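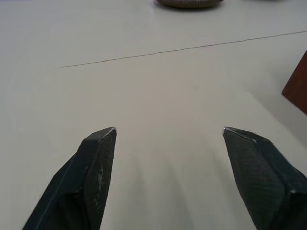 One reader of the last edition wrote that most of the earrings lost in her shop were lost on the packing table, and that she wished this chapter had come first. We have moved it up. It is now Chapter 6, ahead of shelving and labels.

Chapter 6
Storing and Showing Small Items

Small goods are easy to drop and easy to mix up. A pair of earrings weighs next to nothing and can slide under a sheet of paper without a sound. In the Prandura stock records used throughout this book, jewelry and other small metal goods made up 1,068 of the 3,540 lines carried, and they took up a single cabinet. They also produced almost 40 percent of the missing-item reports.

In this chapter you will learn how to set up a table for small work, how to choose between a bag, a box, and a display frame, and how to record an item so that both halves of a pair stay together. You will need the stock sheet from Chapter 5.

6.1 The Table

Use a smooth, pale surface with a dull finish. Dark stones and plated clasps show up well on it, and there is little glare from the lights overhead. Look for seams. Where two panels of a tabletop meet there is a thin line, and a fine chain or an ear wire can catch in it. Work on one side of the seam. If the table is too small for that, lay a sheet of plain paper over the line and tape it down at the corners.

Keep only the items for one order in front of you. Bowls, tools, and finished packets go to the far side.

6.2 Bags and Frames
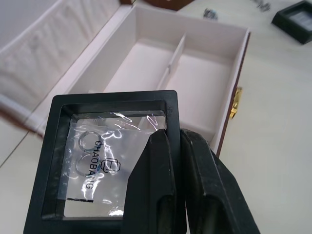
A membrane frame holds an item behind clear film, so it can be shown without being touched. Frames of this type come in several sizes and are often used for coins, pins, and rings. An item may go in bare or in its packet. Thin silver hoops left in a small clear bag, with the brand name CHAOBANG printed beside them, can still be made out through the window, but the crinkled plastic throws bright streaks and blurs the outline of the metal. For storage this does not matter. For a sales counter, consider taking the item out of its bag first and filing the bag with the stock sheet.

Frames also pick up fine scratches and dust. Wipe the border and the film with a soft dry cloth before closing the frame. The Veres branch kept its frames upright in a drawer, while Arholm stacked them flat with tissue between. Both methods are compared in Section 6.4.

Key terms: membrane frame, packet, pair record, stock line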